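Search this journal
Enter keywords, author or DOI
Advanced search

4.2 Soft seating and the space between seats

The second group of rooms in the survey were waiting and rest rooms furnished with domestic seating. Most had been set up with recliners or sofas bought as matching sets, and the layout followed from the size of the pieces. A padded recliner needs clear floor in front of it and some clearance behind the back. Where two were placed in one room, the remaining floor became a passage, and small items collected in it or at its edges.

We recorded three kinds of item in these passages. The first kind served the person sitting down: side tables, tissues and wastebaskets. The second kind belonged to the building, such as fire extinguishers and wall sockets. The third was stored goods, mainly cartons and rolled mats, which tended to go behind the seating. Margaritis, who coded the rooms at the Stornent site, treated an item as stored if it stood behind a seat and could not be reached by a seated person.
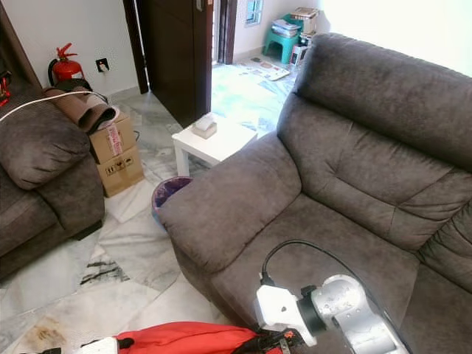
Figure 4. Two matching gray-brown fabric sofas with a small white side table between them. Cardboard boxes and a rolled brown mat are behind the left sofa, near a red fire extinguisher.

Stored goods were the least stable of the three. At Stornent and at Koutsoukos the cartons recorded on the first visit had often been moved by the second, in August, while the side tables stayed where they were. Staff told us that tables were moved only for floor cleaning. Wastebaskets moved more often, but over short distances, and in most rooms they remained beside or in front of a table.

The position of safety equipment needs a separate note. A fire extinguisher mounted or placed against a wall keeps its position while the furniture around it changes. In rooms with large upholstered pieces, the route to the wall was the part most likely to be narrowed by cartons. Our coding sheet did not at first include this route. It was added after the Eter visits, and the earlier rooms were coded again from the stored images. The full set came to 2278 images, of which 631 showed soft seating.

Upholstery also affected how cables were recorded. On hard chairs a cable generally hung down to the floor and was coded with the floor. On sofas it could lie across a backrest or seat, and we coded it with the sofa. Two coders disagreed on 40 images for this reason, and these were settled by discussion.

4.3 Hard seating

Rooms with hard seating had wider passages and fewer stored goods. The Rorkier site supplied 100 of these images.

Shares 0 Comments 0

We use cookies to improve your experience on this site. Accept all | Manage settings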